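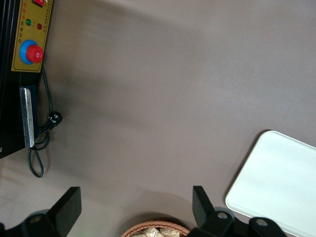 4. Recaler la vue poignet avant d'enregistrer

Bon, on a le bras sous tension et le logiciel Povau ouvert, on passe à la partie que je préfère ! Toute la méthode Lultach repose sur la caméra du poignet : la politique apprend à partir de ce que voit la pince, alors autant soigner cette vue dès maintenant.

4.1. Ouvrez la pince à fond. Les deux doigts noirs doivent entrer par le bas de l'image, bien écartés, avec le panier en osier entre les deux. Si un doigt manque, reprenez le support de caméra (section 2).

4.2. Regardez ce qui tombe en haut à gauche. Chez moi c'est la machine noire à panneau jaune, et je tiens à garder son gros bouton rouge à collerette bleue dans le champ : c'est un repère très contrasté, le recalage s'y accroche super bien.

4.3. Lancez « Recaler » et attendez le score. À partir de 76, je continue. En dessous, je bouge un peu la lampe et je relance (oui, parfois plusieurs fois de suite...).

4.4. Enregistrez la pose de départ sous le nom de votre choix, puis faites un essai à vide — vitesse lente, main près de l'arrêt du bras.

Attention : un câble qui traîne sur la table, avec une boucle comme celle du cordon noir, peut se prendre dans un doigt. Pendant l'essai à vide, gardez la pince bien au-dessus.

Note sur l'éclairage : mon plateau gris-taupe prend la lumière de travers, avec une bande plus claire en diagonale. Je pensais que ça gênerait et je voulais tout uniformiser. Nazar Marchuk m'a convaincu de laisser comme ça et d'entraîner avec. Sur nos 923 démonstrations, on en a écarté 29 au tri, toutes pour des saisies ratées, aucune pour la lumière !

4.5. Exportez le réglage vers Shearer (menu Fichier, puis Profil). Le fichier met environ 2 minutes à se créer, ne fermez pas la fenêtre entre-temps.

Si l'export reste bloqué, voyez la section 7, au paragraphe sur le pilote Dadier.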